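Kerka Mixed Packs
Current openings

Packing Demonstrator (Hand-Held Gripper), Day Shift
Posted 13 Dec 2018
Location: Kamard site, mixed pack department
Hours: 32 per week, fixed days
Contract: 12 months, with a review in March
Positions open: 5

Kerka packs assorted snacks, cookies and small candies for offices, vending companies and gift sellers. Our customers send us cases of single-wrapped items and we send back mixed trays, each one packed to an order sheet. The Kamard site ships 2,910 trays on a normal working day. Until this year every one of them was filled by hand.

We are now bringing in automated picking on part of the floor. The first 2 cells were installed over the summer and run on the simplest tray types, where every item is a box or a stiff bar. Soft wrappers are harder. They slide, crumple, catch the light and lie on top of each other, and the cells drop or miss too many of them. To improve this we need people who know how to pick such items to show how it is done, many times over, using hand-held grippers that record the movement. That is the job advertised on this page.

What you will do

You will work at a table with a gripper in your hand. You squeeze the handle and the fingers close. Your task is to pick wrapped items from a pile and place them in a shallow tray, or take them out of a tray and sort them back. The gripper records what its fingers do and what its camera sees. The recordings go to our engineering partner, Zalewska, where they are used to train the picking cells.

A shift is divided into task blocks. Each block has a card telling you which items to use, how to lay them out and where they should end up. Between blocks you rearrange the table. The layouts are meant to be messy, as the bins on the floor are, so you will be asked to mix sizes and colors, let packets overlap and leave unrelated things standing nearby. Some blocks are recorded in the packing hall, others in furnished rooms with ordinary tables, tablecloths and household lighting. 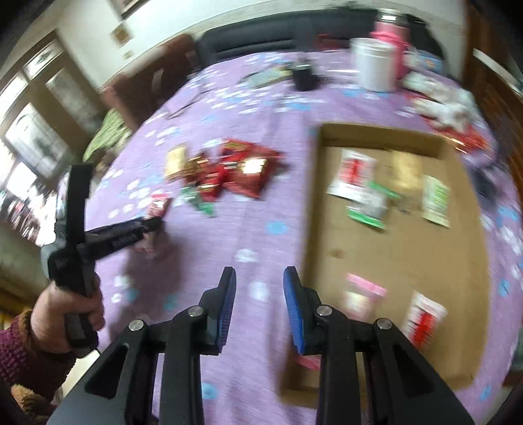
The target for a trained demonstrator is 240 accepted picks per shift. New starters have no target for the first four weeks. An accepted pick is one where the item ends up where the card says, the wrapper is undamaged and the recording is complete. Failed picks are kept and marked. They count neither for you nor against you, and you should not throw them away or record over them.

Other duties:

Checking the gripper at the start of the shift: pads clean, fingers opening and closing fully, battery charged, lens wiped.
Filling in the block sheet, including item types and any change to the layout.
Replacing wrappers that have split or gone soft from handling.
Reporting items that cannot be picked with the gripper at all. Write down the item name and what you tried.
One hour per week at a picking cell, watching it work and noting where it fails.

What is changing in the department

Applicants ask about this at every interview, so the answers are set out here.

The picking cells will take over part of the work now done by hand packers. By the end of the contract period we expect the plain tray types to be packed by the cells, with a person loading the bins and clearing stoppages. Gift trays and short runs will stay with hand packers. We have no plan to automate those lines during the period of this contract and we cannot make promises about what comes after it.

No permanent packer at Kamard will be let go because of the first group of cells. This has been agreed in writing with the site's employee representatives and a copy is posted in the break room. It covers permanent staff employed on the date this notice was posted. It does not cover agency staff, whose hours on the plain lines will go down. Agency packers who have worked at the site for six months or more will be interviewed for these positions if they apply.

The work itself also changes. Hand packing is fast, and most packers use both hands without looking much. Demonstrating is slower. You will be asked to do with two stiff fingers what you normally do with ten, and several packers from our trial group found the first week frustrating. Some went back to the line by choice, which was fine with us. Others liked the quieter room and the slower pace. Wrist strain was the most common complaint. As a result we shortened the task blocks to 25 minutes and added a ten-minute break after each one. We also bought a lighter gripper model from Tamham, and it is now the standard one for all demonstrators.

Packers also told us that the cards were written by people who had never packed a tray. They were right. Two of the cards asked for a stacking order that would crush the bottom row. Demonstrators now review new cards before they are used, and review time is paid as working time.

Recordings and privacy

The gripper camera points at the table. Your hands and sleeves will be visible in the recordings, and sometimes part of the room. Sound is not recorded. Your name is not stored with the recordings; each demonstrator has a number, and the list linking numbers to names stays in the Kamard personnel office.

Recordings are not used to measure your speed as a packer or to decide on discipline. The daily count of accepted picks is used for planning and is visible to you and your shift lead. If you leave, recordings already made are kept. You may ask to have a particular recording removed if it shows something personal, such as a phone screen or a face. Ask your shift lead on the same day if you can, as it is easier to find then.

Please leave rings, bracelets and watches in your locker. Long sleeves are allowed if they do not cover the gripper handle.

What we are looking for

Experience in hand packing, sorting, order picking or similar work. Six months is enough.
Steady hands and patience with repeated tasks.
Able to sit or stand at a table for 25 minutes at a time. Stools are provided and most tasks can be done either way.
Able to read task cards in English and fill in a simple sheet.
Able to tell the item colors on the cards apart. If you have a color vision deficiency, apply anyway and tell us. Many blocks use item names only.

You do not need any experience with computers or robots. Left-handed applicants are welcome, and part of each block set is recorded left-handed. If you can work a gripper with either hand, say so in your application.

There is open food packaging in some of the rooms. If you have a nut allergy, tell us before the trial session so that we can arrange the items.

Pay and conditions

Pay is on the same scale as line packers, one grade up, from the first day. There is no piece rate and no bonus tied to picks. Permanent Kerka employees who take one of these positions keep their seniority and can return to their old line at any time during the 12 months with two weeks' notice.

Training takes four days and is paid in full. It covers handling the gripper, laying out the table, the block sheet and basic safety around the picking cells. Demonstrators who complete the contract may apply for cell operator training. We expect some operator positions to open after the March review, but the number has not been set.

Lunch break is 40 minutes and is not counted in the 32 hours. The short breaks between blocks are counted. Parking and the shuttle from the rail station are free, as for all site staff.

How to apply

Apply at the personnel desk at Kamard or by mail to the Kerka personnel office. Mark the envelope "Demonstrator." We need:

A short letter or a completed application form. The form is available at the gate and in the break room.
A list of your last jobs, with dates.
For agency staff, the name of your agency and your start date at the site.

Current employees should tell their line lead that they are applying. The line lead cannot block an application.

Suitable applicants will be invited to a paid trial session of two hours. You will be shown the gripper, given time to practice and then asked to complete two task blocks. We look at how carefully you handle the items and whether the sheet matches what was done. Speed is not scored. You can ask questions of the demonstrators working that day, and we will leave the room while you do.

Applications are read as they come in, and the notice will be taken down when all positions are filled. Everyone who applies gets a reply, including those we do not invite. If you have not heard from us within three weeks, ask at the personnel desk.

Other openings at this site
Cell Technician, night shift
Forklift Driver, inbound
Hand Packer, gift trays (seasonal)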